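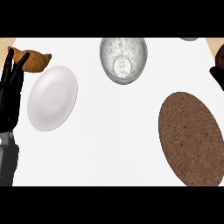

May, notes after the youth climate forum workshop

Started 9.20, late because the hall key was with Elin. Eleven young people came, two of them new. Kamala led the first part, on how to write a statement for the regional meeting. I took notes and kept the time.

The group from Zekdale wants to speak about flooding on the lower road. Cadi Landeg read her draft aloud. It is strong but it was 520 words, and the limit for a speaker is two minutes. We cut the history of the bridge and kept the part about her school bus. She was not happy with this, and I understand her. To check: can the long version go in as a written paper? Ask Mared, she has the rules.

King-fai asked if we should mention the Paris agreement at all. His opinion is that the councillors stop listening when they hear it. Kamala does not agree. We left it in one sentence, near the end, and will try both ways next time.

The translation of the Từ group's letter is still missing four paragraphs. I can do the Vietnamese check myself but not before the 9th.

Problems: the questions round was too short. The new ones said nothing. Next time put them in pairs first, before the drafts.

To do
- send Cadi the short version
- Elin: book the hall again, and get the key the evening before
- travel forms, Stosia group still not signed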